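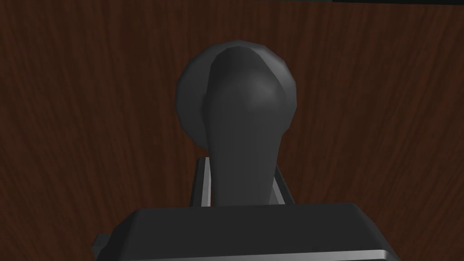 Big month at Cundard – the night delivery round is going over to robots! I spent my break watching the simulation, and I love how much of it comes down to dull stuff like handles. A charcoal grip on a slim stem, a gripper right below it, and I was glued. We open 190 doors a night between us, and my wrists can't wait for September.

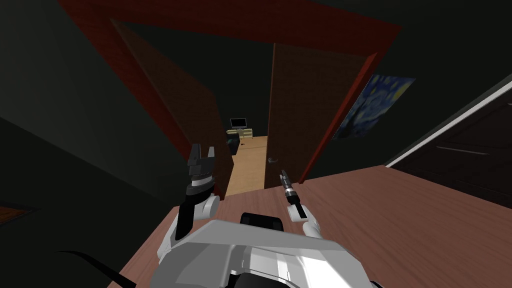
Citlali Becerra wrote back that she'd miss the walking, and wants the hours kept the same.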